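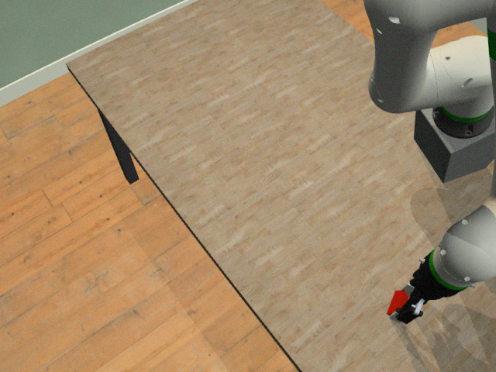
Food and Agricultural Business, Unit 6
Handout: Who Pays for the New Cheese Plant?
Instructor: Ciarán Mac Suibhne
Revised August 20, 2023

Read this before class. I say that every unit and I'm aware of the results.

Last time we looked at why processors cluster near their suppliers. Milk is heavy, mostly water, and begins losing value the moment it leaves the cow, so you don't haul it farther than you have to. This unit is about what happens once a processor is already in a town and wants to get bigger. Specifically, who offers what to whom, and how you read the agreement afterward.

The working case is Norkine, a mid-sized cheese and whey company in the town of Melis. Its competitor down the valley is Zeva. The county seat is Stallia, where most of the people who signed things have their offices. You will need all four names for the problem at the end, so write them down somewhere other than your hand.

1. The usual package

Public support for a private plant comes in a handful of shapes. A government can sell land it already owns, often at a price that raises eyebrows. It can forgive or delay property tax. It can build the road, the water main or the sewer line that the plant needs. It can lend money at a friendly rate, or guarantee somebody else's loan. It can pay for training. And it can hurry the permits along, which costs nothing on paper and is frequently the thing the company wanted most.

Students like to rank these from good to bad. Please don't, at least until you've seen the numbers. A cheap parcel of land nobody else wants may cost the public very little. A "free" sewer connection can eat a small town's capital budget for years, because cheese plants produce a startling quantity of wastewater and it is not the kind you can wave at a stream.

2. Norkine's request

In July, Norkine asked Melis for three things: the vacant county parcel next to its existing plant, a ten-year property tax abatement on the new building, and an upgrade to the town's treatment works. In return it promised 41 full-time jobs and said it would keep buying from local herds.

Look closely at that second promise. "Keep buying" is a lovely phrase. It contains no volume, no price and no end date. A farmer who takes it to the bank will be offered coffee.

The jobs figure is firmer, though you should ask the standard questions. Does it mean new positions, or positions at the site including the ones already there? Does a seasonal worker on the packing line count as one job or as part of one? By what date must they exist, and who checks? In the draft agreement the answer to the last question was that Norkine would check, and report to the county on its own letterhead.

3. "But would they have done it anyway?"

Economists call this the "but for" test: but for the public money, the project would not have happened. Every application claims to pass it. I have read a great many and have yet to meet the company that wrote, "We were going to do this regardless, but your check would be nice."

So you look for evidence. Some things to weigh in Norkine's case:

The company had already ordered two cheese vats with a long delivery time when it filed its request. Equipment orders are hard to cancel and tend to reveal what the board really thinks.

It said it was considering a site near Stallia. There was no option on any land there and no engineering study. A rival site with no paperwork is a rumor with a map.

Its suppliers are nearly all on the Melis side of the ridge. Moving the plant would have added hauling cost on every load, forever.

On the other side, the treatment works really was at its limit. Without the upgrade the plant could not legally discharge more than it already did. Here the "but for" claim is strong, and it would be a mistake to be so pleased with your own skepticism that you miss it.

A fair reading is that one part of the package mattered a great deal, and the other two came along for the ride.

4. Counting the farm side

A processor's expansion is usually sold to the public as good for farmers. Sometimes it is. The mechanism is competition for milk: a bigger plant needs more supply, and if Zeva also wants that supply, the price at the farm gate should move up. If Norkine is the only buyer within hauling distance, a bigger plant may simply mean a bigger only buyer.

Watch for these in the supply contracts:

Exclusivity. A farm that must sell everything to one plant cannot use the other one as a threat.

Minimum volume. Plants like fewer, larger pickups. A minimum of 2,000 pounds per pickup is no trouble for a large herd. For a small one it means holding milk longer or finding another buyer.

Quality premiums. Often real money, but check who runs the testing and whether there is any appeal.

Hauling charges. Who pays, and can the rate change in the middle of the term? If the contract is silent, assume it is silent for a reason.

5. Clawbacks

A clawback makes a company return some of the benefit if it fails to deliver. Good ones are automatic, scaled to the shortfall and dull to read. Poor ones say that the parties "shall confer in good faith," meaning there will be a lunch.

Norkine's draft had a clawback on the tax abatement and none on the land. Once the deed was recorded, the parcel was the company's to keep, build on or resell. The usual fix is a reverter clause, which returns the land if construction hasn't begun by a set date. It takes one paragraph. Leaving it out also takes no effort, and that may be the whole explanation.

Problem for next class (100 points)

You advise the Melis town council. Write a memo of no more than 4 pages recommending that it accept, reject or amend Norkine's request. Deal with each of the three items separately. State what evidence you would want from the company before voting, and say how the deal could affect farms that now ship to Zeva. Draft one clawback clause in plain words.

A memo that recommends "further study" and stops there will receive further study, and a low grade. Attach your arithmetic. Spreadsheets are fine if the cells are labeled. Last year's winner for mystery was a column headed "stuff (adj.)".

Bring a printed copy. The projector cable is still missing.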